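Gwynne bead swap moves to the library, and I finally sort out my boxes

The Gwynne bead and button swap is back in November, and this year it has a bigger room! After five years squeezed in behind the yarn shop on Rorier Street, we're moving over to the large meeting room at the Gwynne library, the one with the good windows and the parking lot that doesn't flood. Doors open at 8 in the morning for people bringing trays and at 10 for everybody else. It's free to get in, same as always, and the coffee is a dollar a cup.

I've gone to every one of these, and last fall was the busiest yet, with 267 people through the door (they use a clicker at the entrance, so that's a real number). If you were there you'll remember the line for the glass bead table going clear out to the sidewalk. The library room has space for 144 trays, and the sign-up sheet is at the front desk now. One tray per household to start with, please. If there are spots left in the last week they'll open it up again.

The other big change is that everything has to come in a box with a lid. No more sandwich bags, no more pie tins, no more egg cartons (I loved the egg cartons, but I was also the person on my hands and knees under table three last year picking seed beads out of the carpet). The box can be any brand and any size that fits on half a card table, as long as it closes and latches. Sections inside are encouraged, and labels are too.

So I've been getting my own things ready, and that meant clearing out the boxes first.
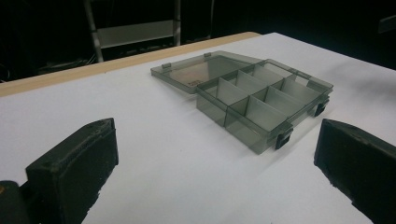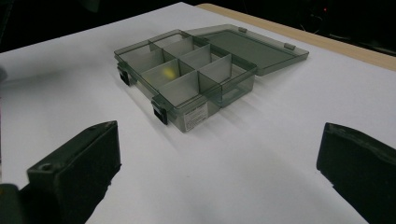

My buttons are the problem, because I have never once put them away by size. I have coat buttons in with shirt buttons, and a bunch of little pearly ones from my aunt's sewing basket that have been riding around with the hooks and eyes since I was in college. A smoky see-through box with dividers like this one makes it pretty hard to keep on kidding myself, and the two black latches mean it meets the new lid rule. I'm going to put the shirt buttons in the small cells, keep the pearly ones together in a row of their own, and give the big coat buttons whatever is widest. Then the leftovers go in a jar, and the jar is staying home.

If you're bringing beads, the advice on the sign-up sheet is to fill each section only halfway so people can get their fingers in. I'd add that a piece of white paper under a tinted box makes the colors a lot easier to judge, especially the browns and the dark greens. I once traded for a whole section of what I thought was black and got home with navy. It made a very nice bracelet in the end, but still!

The trading rules haven't changed. It's section for section, no money on the tables before noon, and you need to ask before you pour. After noon folks can sell if they want to, and the Nerka bead club will have its bargain table by the back wall with the odd strands and broken necklaces for taking apart. I always do well there. Last year I came home with a strand of green glass drops and a tangle of chain that kept me busy through two snow days.

There's a kids' corner again, too, with big wooden beads and shoelaces, and the Hamovmont quilters are bringing their button map, the one with the river done all in blue shanks. I only got a quick look at it at the county fair, and I'm planning to stand there a good long while this time.

A few practical things, then. Parking is in the lot behind the library, and please leave the spaces by the book drop open. The side door has the ramp. Bring your own lamp if you like one, plus an extension cord, as the outlets are all along one wall. Tables come down at three, and anyone who can stay to fold chairs gets first pick of whatever is left on the giveaway shelf.

Sign-up for trays closes when the sheet is full, and there were already quite a few names on it when I put mine down. You don't need to sign up if you're just coming to look. Bring a small container for whatever you find, with a lid on it, of course.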